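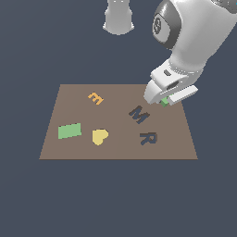 4. Commissioning the Zorken battery inverter

Complete this section after the DC isolators have been fitted and before the unit is connected to the Irmont monitoring portal. Mains work must be carried out by a licensed electrician.

CAUTION: Capacitors inside the enclosure hold a dangerous charge after shutdown. Wait until the bus voltage on the display has fallen to zero before removing the lower cover.

4.1 Setting the export limit

1. Switch off the PV isolator, then the battery isolator, then the AC main switch.
2. Connect the Fludemine energy meter to port 2 using the shielded cable supplied. The shield is earthed at the inverter end only.
3. Clip the current transformer around the active conductor with the arrow pointing towards the grid.
4. Restore AC, then battery, then PV.
5. Open Menu > Grid > Export and enter the limit given in your connection approval.

Note: If the display shows code 806, the current transformer is reversed. Isolate the unit, turn the clamp around and repeat from step 4.
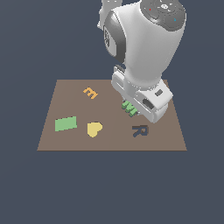 The meter and the inverter must carry the same bus address or no readings will be exchanged. The factory address is 3 on both devices. Change it only where a second inverter shares the cable, and label each unit once the addresses are set. Keep the area in front of the enclosure free of stored goods, and lay small parts out on a flat, square work surface like the brown one shown, with plain floor on all sides - cover screws are easily lost under shelving.

4.2 Checking battery communication

1. Confirm that the Cuadros battery modules are switched on, starting with the master.
2. Open Menu > Battery > Status. The state of charge should appear within two minutes.
3. Record the module serial numbers on the commissioning sheet.
4. Enter installer code 1348 and select Lock. Grid settings can then be viewed but not altered.
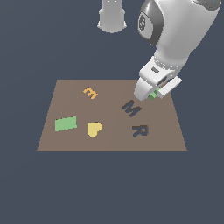 Fig. 4-3. Robot arm holding a green cube over the mat.

CAUTION: Do not update the firmware while the battery is charging. Set the unit to Standby first and leave it there until the restart has finished.

Section revised December 6, 2024 by Florin Pană. Replaces the November issue - discard earlier copies.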